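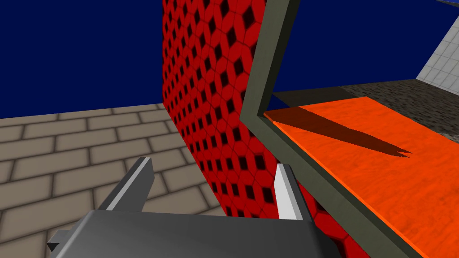 Deep Red and Other Saturated Interior Wall Colors: Frequently Asked Questions

Applies to the Muvex interior line in matte, eggshell and satin. Maintained by the Kostico technical desk, Skerkdale. Last revised in November. For trim and door enamel, see the separate Dalen sheet.

Choosing and ordering

What counts as a saturated color?

Any color mixed in Base 4 or Base 5. These bases contain little or no titanium dioxide, the white pigment that gives ordinary paint most of its hiding power. All of the strong reds, oranges and yellows are in this group, along with most deep blues and greens. The base number is printed on the lid label under the color code.

Why does red need more coats than gray?

Gray is mixed from white and black, and both of those pigments hide well. Most bright red pigments are organic and partly transparent in a paint film. Light passes through the first coat, reflects off whatever is underneath and comes back out. A pale wall under one coat of red looks pink and patchy. A dark wall under the same coat looks brown. The effect drops with each coat and is normally gone after the second coat over the correct primer, or the third or fourth coat over a white one.

Can I get a bright red in a base that hides better?

No. Adding enough white to hide in one coat turns the color pink. Iron oxide reds hide very well, but they are brick and rust colors. If a brick color suits the room, it will save you a coat.

How much should I order?

Measure the wall area, subtract large openings, and divide by the spread rate on the label for your sheen. Multiply by the number of coats. Do not subtract outlets or narrow trim. A worked case: walls totaling 1,106 square feet, less 196 square feet of windows and doors, leaves 910 square feet per coat. Two coats is 1,820 square feet of coverage. Round up to the next full can.

Should I order it all at once?

Yes. Tinted batches vary slightly, and the variation is easier to see in deep colors than in light ones. If you must reorder, quote the batch number from the original can. Start the new batch at an inside corner.

Can tinted paint be returned?

No. Untinted base in an unopened can is accepted at the Skerkdale counter with a receipt.

Primer

Do I need a tinted primer?

For Base 5 colors, yes. Muvex primer is tinted to one of six gray levels, and the level for each color is listed on the back of the color card. Most reds call for a medium gray. Customers often expect pink, and a pink primer does work, but gray of the right lightness gets to the final color in fewer coats for most of the range. A few clean orange-reds are exceptions and are listed with a tinted primer of their own.

Can I skip primer if the wall is already painted?

If the existing paint is sound, clean and close in depth to the new color, you can. Going from cream to red without primer will use more finish paint than the primer would have cost.

What about new drywall?

Use one coat of drywall sealer first, then the gray primer. Joint compound absorbs more than the paper face does. Unsealed joints show as dull bands in a satin red, and more finish coats on top will not remove them.

Does "paint and primer in one" replace this step?

Not for these colors.

How long can primer be left before I paint over it?

Up to 26 days without further preparation, provided the wall stays clean. After that, scuff with fine paper, wipe down and let dry.

Application

What roller should I use?

A three-eighths inch nap cover for smooth walls and a half-inch for light texture. Microfiber gives the most even film in satin. Wash a new cover and let it dry before first use to get rid of loose fibers. Foam covers are not recommended.

My cut-in edges look darker than the rest of the wall. What happened?

The fault is called picture framing or hatbanding. A brush leaves a film of different thickness and texture from a roller, and deep colors show the difference. To reduce it:

Cut in one wall at a time.
Roll that wall while the cut-in band is still wet.
Run the roller as close to the ceiling and corners as you can.
Use an extra-fine nap mini roller in the band if the standard roller will not reach.

If the wall is already dry, one more full coat done in this way usually corrects it. Touching up the band alone will not.

Can I thin the paint?

Up to two fluid ounces of clean water per gallon in hot, dry rooms. Beyond that the film will sag and hiding will drop. Deep bases already carry a lot of liquid colorant and are thinner in the can than white.

How long between coats?

Four hours in a normally heated room. Deep bases dry more slowly than white ones, as the colorant contains solvents that evaporate late. In a cold or humid room, leave it overnight. A coat that feels cool to the back of the hand is still losing water and is not ready.

The wet paint looks nothing like the card. Was it mixed wrong?

Probably not. Wet red is lighter and pinker, and it darkens as it dries. Judge the color after the second coat has dried overnight. If it still looks wrong, paint a sample on white card, let it dry, and bring it to the counter with the can.

Can I spray it?

Yes, with an airless sprayer. Back-roll the final coat so that later touch-ups made by roller will match the texture.

How do I get a straight line against a white ceiling?

Apply tape to the dry ceiling edge and press it down with a plastic blade. Seal the tape edge with a thin coat of the ceiling paint. Let that dry, then apply the red. Remove the tape while the last coat is still slightly soft, pulling back at a low angle. If the film is dry, score along the tape with a sharp knife first.

Cure, cleaning and wear

When can I wash the wall?

After 30 days for Base 4 and Base 5. Light-colored Muvex paint can be washed sooner, and the date on the general data sheet refers to those bases only.

Color comes off on a damp cloth. Is the paint defective?

Some color transfer is normal for reds in the first weeks and can go on at a low level in matte. It is free pigment at the surface. Rubbing harder brings off more of it and polishes the spot. If transfer is heavy after full cure, the usual cause is a coat put on before the one beneath had dried, or a room kept too cold during drying. Satin transfers least.

What are the pale marks where people brush past?

Burnishing. Contact flattens the texture of a matte film and changes how it reflects light. Nothing has been removed and nothing will wash it out. In hallways and stairwells, use eggshell or satin. An existing matte wall can be recoated in either after cleaning.

White streaks appeared where water ran down the wall. Can I remove them?

Those are surfactants, water-soluble ingredients that migrate out of the film when it gets damp early in its life. Wipe with a soft cloth and lukewarm water. They may return once or twice and then stop. Long showers in a newly painted bathroom are the most common cause.

Will it fade?

All organic reds fade to some degree in direct sun. Our exposure test for interior colors runs 200 hours under a xenon lamp behind window glass. Colors that change visibly in that test carry an S after the code on the card. Do not use S colors on a wall that gets sun for most of the day. Pictures and furniture left in place will leave a darker area behind them.

Can I touch up later?

In matte, usually, if you use the same batch and the same type of applicator and keep the patch small. In satin, plan on recoating from corner to corner. Store leftover paint above freezing, with plastic wrap under the lid.

Light and color matching

Why does the wall look brown in the evening?

Warm, low-output lamps supply little energy at the wavelengths that separate a blue-leaning red from a brown one. Lamps with a low R9 value dull every red. R9 is listed on the data sheet of better LED lamps and is not part of the general color rendering index printed on the box, so a lamp can score well on the box and still show red poorly. Look at a large sample board in the room, at noon and again after dark, before ordering.

Will a red wall affect the white ceiling?

Yes. Light reflected from the wall tints nearby white surfaces pink, most strongly close to the corner. A cooler white on the ceiling hides this slightly. A flat ceiling finish also helps.

Can you match another maker's red?

We can read any flat, dry sample larger than a postage stamp with the spectrophotometer. Matches in this range are close under daylight and can drift apart under lamps, as the pigments may differ. We do not guarantee them for touch-up use.

Who do I contact about a problem wall?

Ottar Eklund handles technical complaints. Send the color code, base, batch number, primer used, number of coats, and the room temperature during drying. Complaints without a batch number cannot be processed.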